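Forums > Manipulation > Data & Demonstrations > Relative vs. absolute actions, handheld gripper demos

gbowen
Has anyone compared relative and absolute end-effector actions on handheld demos with a small dataset? I have 100 episodes of a pan task, marker-tracked grippers, two hands. Same diffusion policy, same image encoder, only the action representation changed. Absolute gets 23 percent on the held-out table positions. Relative gets 57. I expected a gap but that looks too large to me.

e_ekpo
Is absolute in the world frame or in the frame of the first camera pose? If it's world and your map is rebuilt every session, the origin moves between sessions and the policy is fitting noise.

gbowen
World, one map per session, aligned afterward by hand. Alignment error is probably a centimeter or so. I didn't log it.

e_ekpo
Then you haven't compared representations. You've compared a clean signal with a misaligned one. Rerun absolute on a single session and see what's left of the gap.

yhoarau
Disagree in part. Robustness to bad alignment is a property of the representation, and it's most of the reason people use relative. If the question is "which should I train on with data I can really collect," the comparison stands. It just needs a different title.

e_ekpo
Fine, but then report the alignment error next to it. Otherwise someone will quote 57 against 23 as a result on diffusion policies.

s.haruna
We ran something close to this at Dindville before the December freeze. Relative trajectories won there too, but most of our absolute failures came from one session with bad tracking. We dropped 13 episodes and the gap shrank by half. Check per-session success before anything else. 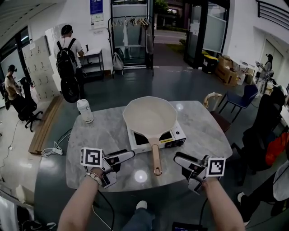

Tracking quality in our pan sessions depended mostly on marker angle and exposure. With the left marker up and the right one turned out to the side, the two hands don't get the same view of their markers, so we computed reprojection error per hand and never pooled it. Polished tabletops are the other thing to watch. The ceiling lights reflect as bright spots right by the pan handle, and our feature tracker would lock onto them and drift as the head moved. Masking saturated pixels fixed most of it.

gbowen
Did you mask before or after undistortion?

s.haruna
Before. Interpolation smears the edges of the highlight and the threshold misses them.

yhoarau
Did masking change policy success or only the pose error?

s.haruna
Pose error clearly. Success went up a little on absolute and stayed flat on relative. Not enough rollouts to say more.

gbowen
OK. Will rerun absolute on the single longest session, split errors by hand, and post both on Friday.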